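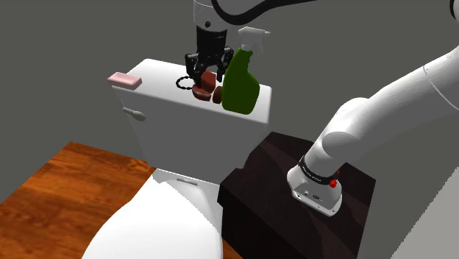 Quiambao wrote back before eight to say the release was too long, the headline sounded like a brochure, and could we please take out the word "journey" both times. They also asked why the quote was in the second-to-last paragraph when it was the only part a reporter might use.

9 Dec 2025

I read their email twice on the bus and agreed with most of it. I would have left one "journey" in. It's a ferry company and people do go on journeys with them. But they pay for the work and they are allowed to hate a word.

Got to the office and cut the release from two pages to one. The quote is now in paragraph two. The new headline is "Quiambao adds winter sailings to Civevport," which says what they are doing and where. I had a longer one with "year-round" in it and took it out when I reread the timetable. The sailings stop for a while after the holidays for maintenance on the ramp. Glad I checked.

Spent the rest of the morning on the numbers from the Hamano mailing. We sent the holiday bakeware release to the full list, which is 3273 addresses. Of those, 2344 were delivered. The rest bounced or were blocked. Opened by 266. Replies: three. One was an out-of-office, one asked to be taken off the list, and one was a food writer who wanted to know if the loaf pan comes in a smaller size. It does. I sent her the link and a picture and she thanked me, and that may be the whole result of the campaign.

I put this in the report the way it is. Last year the person doing this job put "reach" at the top and buried everything else, and I can see why, but the client is going to ask. The list is the problem. It was bought in pieces over a long time and merged badly, and half the papers on it have closed or moved their inboxes. There are people on there under the names of magazines I read in high school. I've said since I started that we should throw out most of it and build a short one by hand, food desks and home desks and the regional papers, with a real name on each line. It would take most of December. The answer in the past has been that a big list looks good in a pitch. Today the answer was "write up what you'd need," so that is something.

Lunch at my desk, leftover rice and the last of the squash.

Call with Hamano at one. It went better than I expected. They had already seen that store traffic didn't move, and they were more annoyed about the photos than the mailing. The photos went out with the old logo on the box. That one is my fault. The folder had two versions and I took the one on top. I said so on the call and said the right ones would go out by end of day, and they did, at 4:40. I've renamed the old folder "do not use" and moved it somewhere else as well.

They also want to do something with a cooking contest in the spring. I said I would think about it. My honest view is that a contest needs somebody to run it every day for a month, and they are picturing a thing that runs itself. I'll write down the hours and let them look at it.

Sundness is sending the new retainer terms to all its clients next week, and everyone in the office has an opinion on it. The short version is that small accounts will pay a little less per month and get no events. I think that's fair. We lose money on events every time because the setup hours never make it onto the bill. I wrote two lines of the cover letter. They were changed by three people and ended up very close to where they started.

Sent the new Quiambao draft at 3. Their answer came back at 5:15: fine, one change, the sailing times should be in a list. So it is approved, and it goes out tomorrow morning to a short list I made myself – travel desks, the two Civevport papers, the commuter newsletter and the radio station that reads the ferry times anyway. I called the radio station to make sure the address still works. A man answered, said yes it does, and hung up.

Home late. Rain most of the way. I need to get the good shoes resoled before the client dinner and I keep forgetting the ticket is on the fridge.

To do tomorrow: release out by 7:30, before the morning meetings at the papers. Calls after ten, not before. Write up the list cleaning, with hours, and keep it to one page. Ask Hamano for the box dimensions again – they sent them in inches last time and the catalog people want both. Send my receipts in. Look up what the commuter newsletter charges for a paid spot, in case Quiambao asks, because they always ask after the free one runs.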